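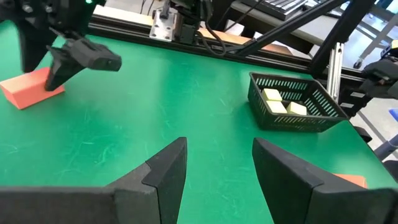
**Koltmont two-arm sorting cell, 13 weeks in**

The Calludier sales sheet says it "frees staff for higher-value work." At our place that meant Gerd Hamann stopped sorting and started refilling the table, clearing jams and writing down errors. Same shift, same pay, more walking.

It does sort. On a decent morning we get 334 pieces an hour. Gerd used to do roughly 600 by hand, with the radio on.

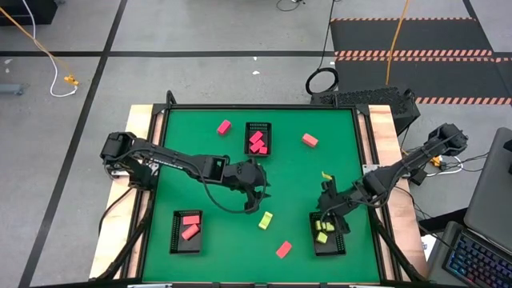 Color is my main gripe. Pink and yellow-green are far enough apart for any system. Put a salmon block and a coral-red one on the same green top, though, and I want to know which bin each belongs in before I trust a machine with it. Support sent us a settings file - twice.

Buy it if you can't fill the night shift. If you can, ask the people on it first. Two stars, and one of those is for the bins.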